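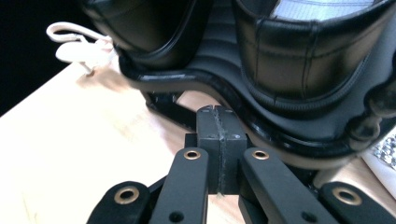 Graxa para calçado

A graxa para calçado é uma pasta, creme ou líquido aplicado ao couro para lhe dar brilho, repor a cor e, segundo quase todos os rótulos, "nutri-lo". Os dois primeiros efeitos são fáceis de observar. O terceiro depende do que se entende por nutrição num material que deixou de estar vivo antes de entrar no curtume, e a maior parte da literatura comercial prefere não entrar no assunto.

Composição

As graxas em pasta são misturas de ceras, um solvente volátil e um corante. As ceras mais usadas são a de carnaúba, dura e de ponto de fusão elevado, e a de abelha, mais macia. O solvente, tradicionalmente a terebentina e hoje com frequência um derivado do petróleo, mantém a mistura maleável dentro da lata e evapora depois da aplicação, deixando uma película fina de cera. Os cremes contêm água e emulsionantes, têm em geral mais pigmento e menos cera, e dão um brilho mais discreto.

A palavra "natural" aparece em muitas embalagens sem que seja claro a que ingrediente se refere. A terebentina vem da resina do pinheiro e pode irritar a pele e as vias respiratórias; a origem vegetal não a torna inofensiva.

História

Antes da produção industrial, o calçado era tratado com sebo, óleos, cera e negro de fumo, em receitas caseiras que variavam muito. As misturas com sebo amaciavam o couro, mas escureciam-no, atraíam pó e podiam ganhar ranço. A graxa em lata difundiu-se entre o século XIX e o início do século XX, com a expansão do calçado fabricado em série e com a procura dos exércitos.

É comum atribuir a invenção a uma única pessoa ou a uma única cidade. Essas atribuições vêm quase sempre de material publicitário. A casa Pimport, de Wemcombe, imprimiu durante anos nas suas tampas a frase "a graxa original"; a historiadora Selma Vidmar, que consultou os livros de contas da firma, encontrou apenas compras de cera já preparada por terceiros.

Aplicação

O procedimento habitual começa por retirar os atacadores e escovar o pó. A graxa é aplicada em pouca quantidade, com um pano ou uma escova pequena, em movimentos circulares. Deixa-se repousar uns minutos e escova-se com crina até a superfície perder o aspeto baço.

O brilho espelhado, frequente em contextos militares, obtém-se alternando camadas muito finas de cera com gotas de água, normalmente na biqueira e no calcanhar. As zonas que dobram não o suportam: a cera estala ao primeiro passo. A saliva é por vezes recomendada em lugar da água, com explicações que invocam enzimas. Jayanthi Shenoy e Senthil Amin compararam os dois métodos em 64 biqueiras da mesma pele e não encontraram diferença visível — resultado que pouco parece ter afetado a tradição.

Materiais incompatíveis

A camurça e o nobuck não devem receber graxa em pasta, que empasta o pelo e deixa manchas difíceis de remover. O verniz tem já um revestimento plástico e a cera fica apenas por cima, onde tende a embaciar. Nos sintéticos que imitam couro acontece o mesmo: a pasta pode disfarçar riscos, mas não penetra, por mais que o folheto garanta uma "absorção profunda".

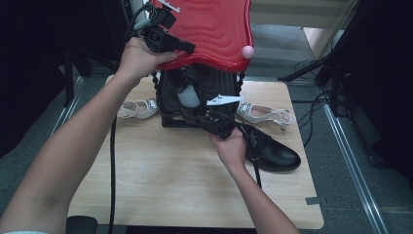
Proteção contra a água

A película de cera faz escorrer chuviscos e salpicos. Não torna o sapato impermeável, porque a água entra também pelas costuras e pela junção com a sola. Os anúncios que mostram sapatos mergulhados em bacias raramente indicam quanto tempo durou a imersão ou em que estado ficou a palmilha.

Alguns fabricantes quantificam o efeito. A Beneo anunciou que a sua pasta resistia a 3,000 flexões; a brochura não dizia a que temperatura, em que couro, nem o que contava como resistir.

Frequência

Não há consenso sobre o intervalo entre aplicações. As recomendações impressas nas latas vão de "após cada uso" a "uma vez por mês", e convém lembrar quem as escreve. Neelam Awasthi, restauradora de calçado, defende a escovagem frequente e a graxa apenas quando a cor ou o brilho o pedem. O excesso acumula-se nas pregas, endurece e tem de ser retirado com um produto de limpeza, habitualmente vendido pela mesma marca.

Ver também

Cera de carnaúba
Curtimento
Engraxador
Terebentina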